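Orholm Meeting

Orholm Meeting is a small, lay-led religious fellowship in the town of Barrios, and I've been going long enough that I finally sat down to write an entry on it. It has 41 members on the books, no paid minister, and a habit of very long silences (I love them, my brother can't stand them!).

Origins

The fellowship grew out of a reading group that met over a hardware store on Zatbridge Street. Gordon Sutherland, a retired math teacher, gave the first talk one February, on whether forgiving somebody means you have to trust them again. People argued until midnight and came back the next week.

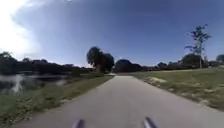
Beliefs and practice

There's no creed. A gathering opens with a reading, then 17 minutes of quiet - the length of the old tape they used to play - and then anyone can speak. Sutherland's talks lean on the idea that humility is something you practice with your neighbors, and I'd say most members agree, though a few find him too gloomy about human nature.
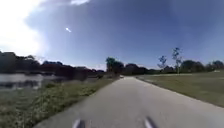
The talks were typed up and printed as a booklet, The Jukville Talks, named for the village where the group held its summer retreats. The first printing was 2,000 copies, and there are still boxes of them in the hall closet if you want one.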